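Workshop notebook, Sutby
18 December 2023
Entry by Odair Rocha

Glue again

Spent the morning on the Kimesel hide glue because I said I would, and because the tin has been looking at me since March. The leaflet that came with it says the granules need no soaking, that the joint can be handled in minutes and that the glue "outperforms traditional preparations". No figures with that claim, no test named, no picture of a broken joint. I have gone through the leaflet twice looking for what it outperforms them at.

My starting position, for anyone reading this later: I think the no-soak business is a way of selling finely ground glue at a higher price. I would be happy to be wrong as it would save me planning the day before. I don't expect to be.

What I did

Cut test pieces from the offcuts of the ash we had in for the stools. Same board all the way through, planed the same morning, end sealed where it mattered. Lap joints, overlap marked with a knife so that I couldn't cheat later. Half the pieces for the Kimesel, half for our ordinary pearl glue out of the brown jar, which was soaked overnight in cold water the way it always is.

Both pots in the same water bath. I kept the bath where I usually keep it and did not go chasing a particular temperature, since in normal use I wouldn't. Somebody will say this isn't fair to the Kimesel. The leaflet says it is forgiving, so let it forgive.

Mixing notes. The Kimesel went lumpy as soon as the water touched it. The granules on the outside swell and seal up the ones inside, exactly what soaking is meant to prevent. Stirred it down with a stick. Most of the lumps went, a few did not, and I strained those out through an old stocking. So there is your time saving. Not a disaster, but if I have to stand over it stirring and straining then I am working, whereas the pearl glue soaked while I was asleep.

Smell: less than the pearl. I'll give it that. Colour lighter too, for what that's worth, and on ash it might be worth something.

Handling in minutes

Depends what you mean by handling. I could pick up the first Kimesel joint quite soon after rubbing it together and it stayed together. I could do the same with the pearl. All hot hide glue grabs when it gels, that's why people use it for rub joints. Claiming it as a feature is like claiming that your nails are pointed. The first Kimesel joint slid when I twisted it by hand and I had to clamp it. It may be that I had it a bit thin after straining. I will do one thicker.

Saha came through while I was clamping up and said she had used it on veneer and found it lovely. Asked her what she compared it with. She hadn't. I have no quarrel with anyone finding a glue lovely, but it doesn't go in the results column.

The strength figure

This is the bit that annoys me. The Fluko catalogue, which is where we bought the tin, prints the number 341 next to it with the word "strength". 341 what? If it is gram strength then it is a measure of how stiff the jelly sets, and high gram strength glue gels faster and gives you less open time. It does not tell you the joint is stronger. Plenty of people work with something well below that and their chairs don't fall apart. If it is some kind of breaking load then I'd like to know over what area and in what wood, because you can get any number you like by picking the overlap.

Wrote to Fluko and asked. Had a reply thanking me for my interest.

If it really is gram strength then the short working time would fit with what I saw: the brush was dragging on the second piece and skinning over by the third. I warmed the later pieces first, which helped, but I'd have to do that with all of them to be fair, so those go down as spoiled and I'll cut more.

What would change my mind

Writing this down before the breaking so that I can't move the goalposts. I will say the Kimesel is as good if the breaks are in the wood as often as they are with the pearl. I will say it is better only if the pearl starts failing in the glue line and the Kimesel doesn't. I'm not going to compare how hard it felt on the lever. I don't trust my arm before lunch and after lunch to be the same arm.

Leave them 7 days. The leaflet says overnight is plenty. Maybe so, but the room is cold and damp at this time of year and I have had joints feel sound the next morning and creep later on. Label each piece on the end grain in pencil, letters only, with the key to the letters in an envelope. Saha has agreed to hold the envelope. I'd like to break them without knowing which is which, given what I have written on this page already.

Still to sort out

Writing-up corner. I want to look at the broken faces under a low light from the side, where you can tell torn fibres from bare glue much better than under the ceiling lights. The black lamp will do for that with the shade turned down, and the desk is pale enough to show up any dark bits that drop off. Keep its flex out of the way of the trays.

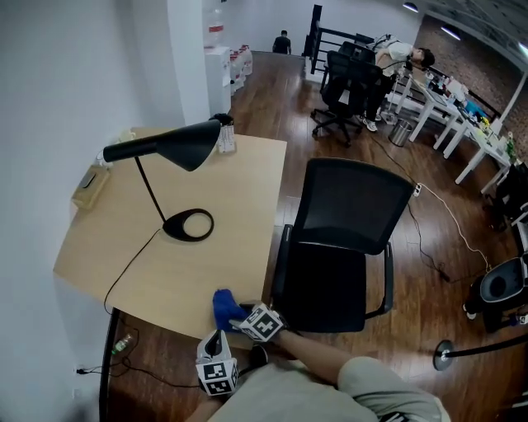 Jobs before the breaking

Cut replacements for the spoiled pieces, same board if there is enough left. If there isn't, start the whole lot again and don't mix boards. I did that with the fish glue and the result was no use to anyone.

Make up one batch of Kimesel with an overnight soak, against the instructions. If it behaves better soaked then the no-soak claim is sales talk and what we have is an ordinary glue ground small. If it makes no odds, I'll say so here.

Ask Saha for one of her veneer offcuts, and for the same veneer put down with pearl. She can do the laying, she's neater.

Find out how old the pearl glue is. The jar has no date on it and I have been treating it as the standard all day without once asking whether it's any good. Dry it should keep for years, but I am taking that on trust, which is what I've been complaining about in everybody else. Open the new bag and run 2 joints from that alongside the rest.

Put the lid back on the Kimesel properly. The tin was not shut when I came to it, and if it has been pulling in damp since March then some of the lumps may be our fault. That should have gone at the top of this entry. Leaving it where it is, but whoever reads the mixing notes should read this as well.

No order to Fluko for a second tin until the pieces are broken and the envelope is open.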